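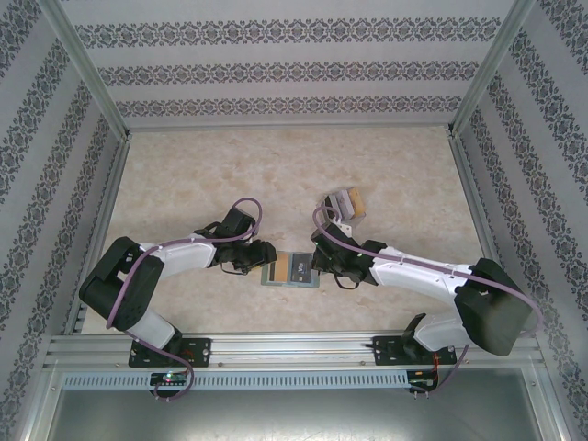
Ieva Rebane runs the short-dated bond desk at Sundqvist and has spent most of the quarter cutting duration. The average maturity in her main fund is now 17 months, down from just under three years in the spring.

"The curve pays you very little to go further out," she said on the phone from Melport. "I would want a wider term premium before I bought ten-year paper, and I don't have one."

Her larger worry is liquidity at year end. Dealers shrink their balance sheets in the second half of December, and repo rates usually move up for the last few sessions. Rebane has set aside cash equal to 3 percent of the fund and expects to put it back to work in January.

She is also cautious on floating-rate notes. The Drernanholm issue, placed with 747 accounts in the primary sale, has traded below par for most of its life - the coupon resets only twice a year, so it lags when policy rates move.

"People bought it as a cash substitute. It has spread duration, and they found that out when they tried to sell."

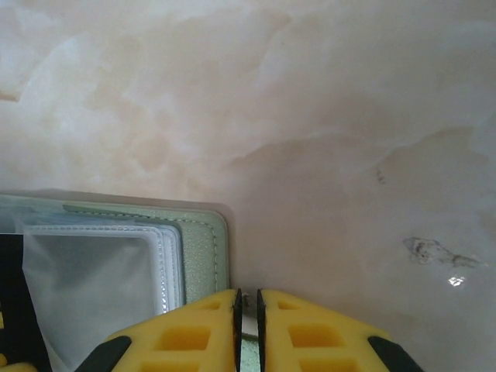

Kam-wah Chien disagrees on the floaters, arguing that the discount already covers the reset lag and that a holder to maturity collects it in full. Rebane accepts the arithmetic. Her objection is to the exit: the Plellside notes, a similar structure, were quoted last week with a bid for small lots only.

"A price for that size is no use to me," she said.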